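Project Report: Planning a Family Walking Tour of Arriaga
Travel and Tourism, spring project

My group had to plan a one-day tour for a real family, take them on it, and write up what happened. I got the write-up because I missed the meeting where we split up the jobs, which is fair.

Our family was the Galindos: Crisóforo Galindo, his wife, two kids and a grandmother, so five people with very different ideas of a nice day out. They had never been to Arriaga even though they live less than an hour away. I thought that was strange until I remembered I'd never been to the art museum in my own town, so okay.

We started by asking everybody in the family what they wanted. The grandmother wanted churches and somewhere to sit. The older kid wanted food. The younger kid wanted to see a boat (any boat, she was very clear about that). Mr. Galindo wanted easy parking. His wife said she'd be happy if she didn't have to plan anything!

Damián Lozano drew the first route and it was almost six miles. It looked great on the map! He had the old customs house, both churches, the covered market, the river landing and the overlook at Plaritz all in one big loop. Then Soledad Nava and I walked it on a Saturday-type crowd day in April and we were wiped out by lunch. There is a hill behind the second church that doesn't look like anything on paper. I had to stop twice and I'm seventeen.

So we cut it down. Plaritz went first, which hurt, because the view is the best thing in the whole town. We ended up with the market, one church, the landing, and the little Brustance bakery on the corner by the bridge, with a bus ride between the church and the river. The bus was Soledad's idea and I voted against it. I was wrong. The kids liked the bus more than the church.

The tour itself began at 9:30 and we were already late by 9:45 (parking, sorry Mr. Galindo). The market went way over the time we gave it. We had planned half an hour, and the older kid was still comparing tamales when we should have been sitting in the church. We learned to stop looking at the schedule so much after that. Damián had printed it on a card with every stop down to the minute and he finally just put it in his pocket.

The church was the quiet part. The grandmother told us her parents were married in one with the same kind of painted ceiling, and she talked to me for a long time about the wedding and the band and a cousin who fell in a fountain. None of that was in our script. I had a whole paragraph memorized about the bell tower and I never got to say it, and I don't think anyone missed it.

At the landing there was one boat. One was enough!
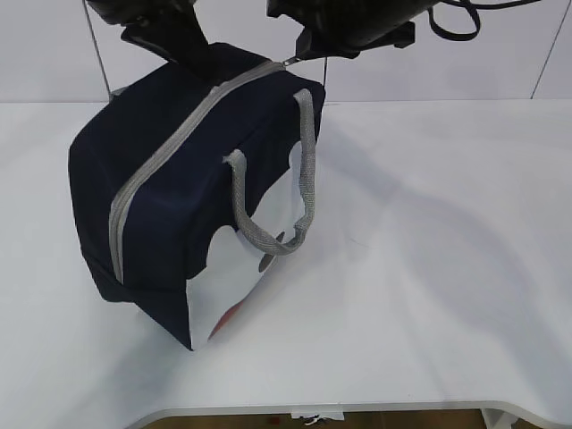
Itzel Medrano
Student writer, Group 3

Afterward we gave the family a short survey. Everyone filled it out, even the younger kid, who drew a boat where it said "other comments." The lowest score was for "enough places to rest," and the grandmother wrote next to it that the benches by the river had no backs. We never checked the benches. We checked bathrooms, bus times and prices, and we sat on those exact benches ourselves eating bread, and it didn't cross our minds.

Money was okay. We spent 37 dollars of the class budget on bus fares and snacks, and the family paid for their own lunch like we agreed.

If I did it over I would walk the route with somebody older before we picked it, and I'd leave a big empty space after the market. I'd also try to get Plaritz back in. Soledad thinks a second bus goes most of the way up, and Ms. Grajales said we could look into it for the fall group. Damián is already drawing a new map.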